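The Little White Drawers: a small gallery
Cladedon sewing room pages, May 31, 2025

Welcome back to the sewing room, and do put the kettle on before you start, as I have never managed to write a short one of these yet. Regular readers will remember that last September I promised a page all about storage, and then the curtains for the hall at Nuttall came along and swallowed the whole autumn, and after that it was Christmas, and then my eyes were tired. Still, a promise is a promise, and the storage page has been sitting at the back of my mind ever since like a coat that wants its hem letting down.

The subject is a small chest of drawers. I know that sounds a modest thing to give a whole page to, but anyone who sews, or mends, or simply cannot throw away a nice button, will understand that small drawers are the making of a room. Big drawers are where things go to be lost. I have a big drawer at home that I am quite sure still has a zip in it for a skirt I gave away years ago, and every time I go in there for the pinking shears I come out with something else entirely and forget what I wanted.

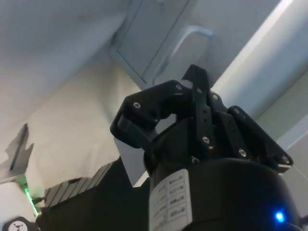 Before the drawers we had tins. Biscuit tins mostly, and one very handsome toffee tin from my aunt's house that I refuse to part with and which now holds nothing but tailor's chalk. Tins are lovely, and they stack well, and they rattle in a friendly way, but you can't see what's in one without taking off the lid, and if it is the bottom one of five then you have moved five tins to find a press stud. I once went through the entire stack looking for a hook and eye and found it in the cup on the windowsill, where I had put it so as not to lose it.

We did try jars for a while. They look so pretty in the magazines, don't they? All those colours lined up in the light. In practice I found the lids went missing, and the sun got at the darker threads, and the first time one rolled off the table I was finding sequins in the rug until the following summer. So the jars went back to being jars and had chutney put in them, and we were all a good deal happier.

Then there was the matter of where the drawers ought to go. I like a thing to be at elbow height when I am sitting, so that I can reach over for a needle without getting up and losing my place in the seam. Other people like theirs on a shelf at eye level. I would only say, try it for a week before you decide, and try it with your sleeves full of pins and a lapful of fabric, as that is how you will really be using it. 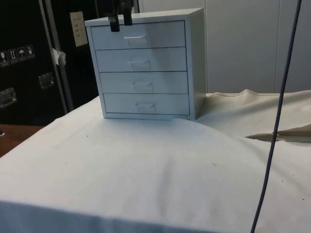

Four drawers, one above another, with the white cloth spread out in front.

Now, what goes in each. I have changed my mind about this more times than I care to admit, and I expect I shall change it again by the time you read this, but my present arrangement goes like so. The top one is for whatever I am working on this week, and I try to be strict about it. Thread to match, the right needles, spare buttons, the little paper with my measurements on. When the job is finished the drawer gets emptied and everything goes home. (It does not always go home. There was a length of green ricrac that lived in the top drawer through three separate projects, none of which had any green in them.)

Under that, fastenings. Hooks, eyes, press studs, the odd buckle. I keep them in paper cake cases, the plain sort, which fold down to fit and can be lifted out whole. A friend in Zulel wrote to me after the last page and suggested the lids of old spray cans instead, and I tried it, and they are very good too, though mine still smelt a little of furniture polish.

The third is ribbon and elastic, wound on bits of card with a notch cut at each end. Please don't use rubber bands on ribbon. I did, for years, and they perished and stuck, and I had to cut the best part of a yard off a lovely old velvet one. A notch in the card does just as well and costs you a moment with the scissors.

And the bottom drawer is buttons, which I will own is a hopeful sort of idea, because the buttons have never once fitted into a single drawer. When we went through the whole collection together over two wet afternoons we came to some 4,000, and that was with 154 put by in a separate saucer as too chipped to use and too nice to part with. So the bottom drawer holds the buttons I am likely to want, meaning shirt buttons and plain black and plain navy, and the rest are in shoe boxes under the bed and will be there when I am gone.

If you have a chest like this with no lining, do cut a piece of felt for the bottom of each drawer. I used offcuts from the Adia banner, a nice thick grey, and it stops everything sliding to the front when you pull the drawer out. Make a paper pattern first and try it in the drawer before you cut, and take the corners off a little, or it will ruck up and stop the drawer from closing. Press it in dry, no glue. You will want to take it out and shake it.
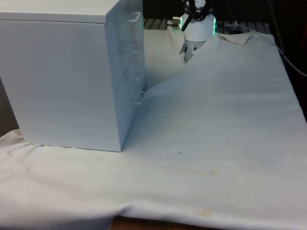 Drawer handles seen from the side, slim wire loops all the way down.

A word about the cloth as well, while I am on the subject. I always work on a white one when there are small things about. A dark pin shows up on it beautifully, and so does a dropped bead, and if you let it hang over the near side of the table it saves your lap. Mine is an old double sheet with the worn middle cut out and the sides joined, and it goes in the hot wash with the tea towels. I never iron it. I used to, and then I thought of all the other things I might be doing.

Labels I have left until last and that is because I still haven't done them. I had such plans. I was going to embroider them, a little word for each drawer in backstitch, and I even bought the linen tape. It is in the top drawer at the moment. If any of you have made cloth labels and found a way of fixing them that doesn't leave a mark on a white front, I should be very glad to hear how you did it, as I don't want to use anything sticky and then be sorry.

Next time I hope to show you the pattern envelopes, and the rather grand hanging rail we have been lent for the Nuttall costumes, once the hems are done and there is something fit to hang on it.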